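Service robot at Varma gets new camera mount and a simulated front room

15/09/2022
By Anisa Rondonuwu
Print this article
E-mail to a friend
14 shares | 2 comments

The delivery robot that carries trays and parcels through the ground floor of the Varma residence is back on its rounds after a two-week refit of its sensor mast, the building's operator said.

The machine, a wheeled base with one arm, was taken out of service when it began stopping short of doorways. Staff at the front desk reported that it would roll up to an open door, wait, back off and try again. On some mornings it gave up and went back to its dock with the tray still on it.

Technicians from Brevent, the company that maintains the robot under contract, traced the problem to the bracket that holds the forward camera. One of its screws had backed out and the camera had tipped to one side. The robot was still working from the old alignment figures, so every door edge it saw was in a slightly different place from where it expected it to be.

Azlan Chin, lead technician on the job, said the bracket was replaced with a stiffer one and the screws were set with thread locker. The cable that runs down the mast was rerouted as well. It had been pulling on the camera every time the mast turned to the left.

"The camera itself was fine," Chin said. "We cleaned the lens, checked the connector and put it back. The bracket was the part that had to go."

The longer part of the work was recalibration. With a new bracket, the camera sits a little higher and farther forward than before, and each of those changes has to be entered in the robot's settings. Brevent does this in two stages. The first is done on the bench, with a printed target board moved to set positions in front of the lens. The second is done in simulation, where the same control software drives a copy of the robot through a copy of a building.

For the second stage the crew used a room set from Dremis, the simulator the company has worked with since the robot was installed. The set has glass-paned doors that open on a room with a counter and a small table and chair. Glass doors were the main interest. The robot had the most trouble with them at Varma, where the doors to the dining room have thin bars and dark panes and are often left standing partly open.

The simulated robot was sent toward the doorway 250 times, from different starting points and with the doors at different angles. Nga Đào, who set up the runs, said the software passed through cleanly on 219 of them with the new camera settings. On the rest it stopped and asked for help, and there was no contact with a door on any run.

"Stopping is what we want if it can't make up its mind," Đào said. "A person comes over, moves the door, and it carries on."

Most of the stops came when a door stood at a steep angle to the robot's path, so that the far edge and the handle were close to the line it wanted to drive. The crew widened the clearance the robot keeps from door handles and lowered its top speed near any doorway. Both changes were loaded onto the real machine before it left the workshop.

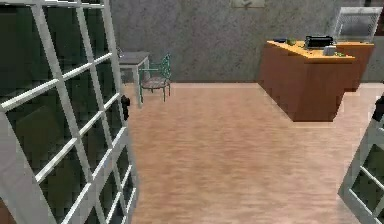

Saranya Alva wrote in to ask whether a computer model tells you much about a real door, which can swing in a draft or have a coat hanging from the handle. She said she would feel better if the robot were tried in the real hallway with people walking past, and she wanted to know how often the camera will be checked from now on.

Chin said hallway trials were part of the job. After the refit the robot was walked through its full route by a technician carrying the stop button, first with the building quiet and later during lunch service. It was then left to run alone on the shorter route between the kitchen and the lounge before the dining room was added back. The simulator, he said, is used to find bad settings early and cheaply. It does not model drafts.

The maintenance schedule has been changed too. Desk staff will now wipe the lens and look over the mast every morning, using a card taped inside the dock cover. The card has a line drawing of the bracket with a paint mark across each screw head. If the mark on a screw no longer lines up with the mark on the bracket, staff are to leave the robot on its dock and call Brevent.

Technicians will repeat the bench calibration at each service visit, with the next one set for October. The drive wheels are due to be changed at the same visit, along with the rubber pads on the gripper, which have worn smooth on one side.

Aishwarya Shenoy, building manager at Varma, said residents had noticed the robot was gone. Trays were carried by hand during the refit, and the kitchen moved lunch back slightly to make up for it. She said the dining room doors will be kept fully open at mealtimes for now.

The residence had looked at fitting door openers that the robot could trigger by itself. A quote was received from Lusar, but no order has been placed. Shenoy said she wanted to see how the new settings hold up first.

Residents who see the robot stopped in a doorway are asked to tell the front desk and not to push it. The brakes lock when it stops, and pushing on the mast can shift the camera.

Print this article
E-mail to a friend
2 comments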